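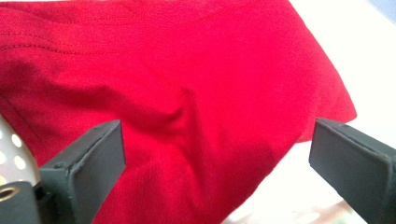 Figure 1. View from the hand-held gripper, fingers open, with red knit fabric between them. Note the two rows of stitching and the finished edge on the right.

Unit 4: Collecting demonstrations by hand
Instructor: Desta Kassa
Lab contact: Ilir Georgiev

Last week we drove the arm by remote control. This week you hold the gripper yourself and do the folding task with it. The policy is trained on what the gripper camera records plus the tracked hand pose and finger width.

Why cloth
A rigid block has one pose. A shirt has no single pose, and the useful cues are local: a hem, a corner, a ridge in the fabric. In Figure 1 the stitch lines follow the drape of the cloth, so they tell you something about how the surface is bent. The bright background on the right carries almost no detail. A policy trained only on views like that would have to rely on the garment itself.

Hand-held or remote?
Remote control records commands the arm can certainly execute, but it is slow and most people overshoot on cloth. In the Narnex exercise, a group using remote control finished 122 folds in the time the hand-held group finished 261. Hand-held data needs a filtering step afterward, which removes motions outside the arm's reach or speed limits.

Procedure
Start with the fingers fully open.
Approach an edge or a fold. Do not press into the middle of the cloth.
Close slowly and pause before lifting.
Keep your free hand out of view from start to finish.
If you drop the cloth, keep recording and regrasp. Mark the episode as a recovery.
Shake out the garment between episodes so the starting shape changes.

Exposure
Lock exposure before the first episode. Strong side light can wash out the table and leave the inner faces of the fingers dark. Some of this is fine in the training set. If you can't make out the edge you intend to grasp, move the lamp.

For Friday
Read the Branora report, sections 2 and 3. The shared set should reach 2,000 episodes by the end of September. Upload yours to the course folder with the log sheet.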